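Small solar thread, because our little off-grid cabin setup outside Monddale has now made it through its first real stretch of gray weather and I'm so happy with it I have to tell someone. December 30, 2025, lights on, kettle on, generator silent!

1/ The basics first, for anybody new here. One room, a sleeping loft, a well pump, a small fridge, LED lights and two laptops. No grid connection. The nearest pole is way down the valley and the quote to bring power up the hill made me laugh out loud on the phone.

2/ On the roof we have four panels, 425 watts each, facing just a bit east of south. They used to lie nearly flat. In April I moved them to a steeper rack so they'd do better with low winter sun, and I wish I'd done it the first year. Snow slides off by mid-morning now. Before, I was up there with a foam broom in my bathrobe.

3/ The charge controller is a Grakska. MPPT, decent display, and the manual is written by a person who has clearly installed one. I love a manual that tells you which wire to connect FIRST (battery, always battery, then panels) and puts it on page one in big type.

4/ Batteries! We went from old flooded lead-acid to lithium iron phosphate this year and wow. I'd read all the posts about it and still wasn't ready for how different it feels. The voltage stays so flat that the lights look the same at breakfast as they did at supper.

5/ I don't miss checking water levels. I don't miss the smell in the battery closet, or the holes in every pair of jeans I owned. The old bank gave us good years though, and the scrap yard paid me enough for a nice dinner, so no hard feelings.

6/ The one thing you have to respect with lithium iron phosphate is cold. You can pull power out of it below freezing, but you should not push a charge into it. Most packs have a cutoff in the battery management system that handles this for you. Check that yours does BEFORE the first frost, please.

7/ Our fix is a foam-lined box inside the cabin wall, with a heating pad on a thermostat under the pack. The pad is 60 watts and hardly ever runs. I put a cheap thermometer probe in there too and I look at it far more often than I need to (it's my favorite number in the house).
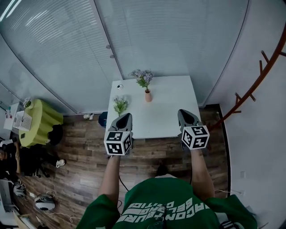 8/ WIRING, or how I lost two weekends

The run from the rack to the controller is 60 feet, and I tried to get away with thin cable the first time. Voltage drop ate a chunk of what the panels were making. I rewired the panels into two strings to bring the voltage up, bought thicker cable, and the difference showed on the very first sunny morning.

9/ If you're doing this yourself, draw the whole system on paper before you buy a single connector. Every fuse, every breaker, every length of wire. My first drawing had no disconnect between the battery and the inverter. Much better to find that with a pencil than with a wrench in your hand.

10/ And torque your lugs! I got a little torque wrench for the terminals and found two that I would have sworn were tight. A loose lug gets hot. Go around again a month later and check them all, with the power off.

11/ Somebody asked last time about the inverter. It's a Stavska, pure sine wave, bought used from a guy who was moving back to town. It starts the well pump without the lights so much as blinking, which our old one could never do. The fan is a bit loud, so it lives behind a vented door and I've stopped hearing it.

12/ How we use power in December is the part I enjoy most, weirdly. You start to live by the sun. Pump water at noon. Charge the laptops at noon. Run the bread maker at noon, if there's a noon worth having. By four o'clock we're down to lights, the fridge and the radio.

13/ We still own a generator. I know some folks see that as cheating, and I used to be one of them! But a few hours of generator in the darkest part of the year beats buying twice the batteries for the sake of a handful of bad days. Ours has run once this month.

14/ The battery monitor is what made that possible. It's a shunt on the negative side and a little round screen by the door, so we know what's left in the bank. My rule was to start the generator if we dropped to 15 percent. Lowest we got in that gray week was a good bit above that, and then the clouds split open and I stood at the screen cheering like it was a ball game.

15/ Things I'd do differently: bigger conduit from day one (you will want to pull one more wire, you always will). Labels on both ends of everything. And I'd mount the controller at eye level. Mine is at knee level and I've made my peace with kneeling.

16/ Things I wouldn't change: the steep rack, the heated box, buying a better fridge before buying more panels. That fridge swap did more for us than another panel would have. Look at what you use first. It's the cheapest solar there is.

17/ Next on the list is a small ground mount down by the Sibiya road, where the trees thin out and the late sun hangs on longer. It would point southwest and catch the end of the afternoon, right when the roof is fading. I've had stakes in the ground since fall and I keep walking down there to look at the shadows.

18/ It needs its own controller, and I haven't decided between a second Grakska or something smaller. If you run two controllers into one battery bank, tell me how you set the absorb voltage on each. Same on both? One slightly lower? I've read both and I'd love to hear from people who have lived with it.

19/ Also curious what everyone does about lightning. We have a surge protector at the rack and another where the cable comes in, plus a ground rod at each end bonded together with bare copper. Summer storms here come over the ridge fast and I'd like to sleep through one for once.

20/ A few people wanted the wiring diagram. I'm redrawing it neatly (the current version has soup on it) and will post it as a reply under this one, with wire sizes and fuse ratings. Please check those against your own gear, your run lengths will be different from mine and so will your local code.

21/ Okay, sun's on the panels and the bank is nearly full, so I'm off to make bread. Send me your winter numbers, I want to see all of them!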